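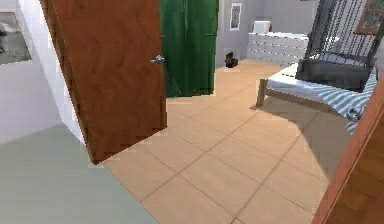

The Bevadora Notebook Collection

Welcome, and thanks for stopping by! This is the README for the Bevadora collection, 403 short personal essays written by adults in an evening writing course and typed up so that other people can read them, teach with them or poke at them with software. If you only want the essays, they're in the folder called texts and you can skip everything below with my blessing.

Where the essays come from

The course was run by Nadine Qaisi, who set one prompt a fortnight and collected whatever came back, on lined paper, on the backs of envelopes, once on a paper placemat (a very good essay, as it happens, about learning to drive a grain truck). The prompts were deliberately plain: an object you kept too long, a person you misjudged, a meal you would eat again. I was one of her students for two winters and offered to do the typing, not quite grasping how much of it there would be.

Every writer signed a permission sheet before anything of theirs went in. Writers who wanted a pen name have one, and the real names are not stored anywhere in this package.

What's in the package

texts: one plain text file per essay, UTF-8, named by essay number
prompts.txt: the prompts in full, in the order Nadine set them
index.csv: essay number, pen name, prompt number, word count, first language if the writer chose to give it
notes.txt: my typing notes, which are rambling but occasionally useful

How the typing was done

I kept the spelling and punctuation of the handwritten page, mistakes included. If somebody wrote "colour" in one line and "color" in the next, you'll find both. Crossed-out words were left out unless the sentence fell apart without them. A word I couldn't read is marked with a question mark in round brackets, and there is a list of those in notes.txt in case you have better luck with the originals than I did.

Vasilis Mujić proofread a batch of 100 against the paper copies and sent back corrections, nearly all of them my own slips (I type "form" for "from" and always have). The rest have had a single reading, by me, so please expect the odd error.

Things to keep in mind

The essays are short, and a few stop in the middle of a thought when the class bell went. Some deal with grief, illness or family trouble; essays 20 and 88 are the heaviest going, so have a look yourself before handing them to a class. Prompt 4 was reworded after the first group had answered it, and both wordings are in prompts.txt. The word counts in index.csv include the title, if there is one.

Using and sharing

You're welcome to copy, print and quote the essays for teaching or study, as long as the pen name stays with the piece. Please don't sell them or try to work out who anyone is. Corrections are very welcome: send me the essay number and the line, and I'll get to it, usually after supper.

Last updated December 2, 2018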